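Chapter 2
The Wash: Sorting, Bagging and Other Acts of Optimism

Every household has a theory of laundry. Detlef Wunderlich, who ran the linen room at the Bruststead residence for longer than he cared to admit, held that most people's theory was "put it all in and hope." He had 400 orphaned socks in a cupboard to back him up, and he would show them to first-year students whether they asked or not.

Chapter 1 dealt with fibres and what hot water does to them. We turn now to the smaller items: tights, bras, baby socks, anything with a hook, a strap or a talent for wrapping itself around the agitator. Left to roam, these will tie a school jumper in knots. The mesh bag is the usual remedy, and a cheap one, though a surprising number are bought, admired and left in a drawer.

Using one takes little skill. Open the zip fully, fill the bag no more than 50 per cent, do up any hooks, and close the zip to the very end. Students who stop a finger's width short will meet their socks again behind the door seal. 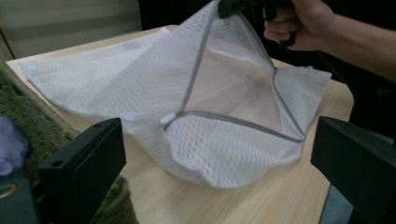

Figure 2.1 White mesh laundry bag with its zippered mouth held open. Note the grey trim along the opening and the small white pull.

Before reading on, empty your own laundry basket onto the floor and sort it into piles by colour, then by fabric. Write down which items you would bag. Birgit Harms's wash-day diary, which begins on the next page, starts with the same job on a Thursday and goes downhill by lunch.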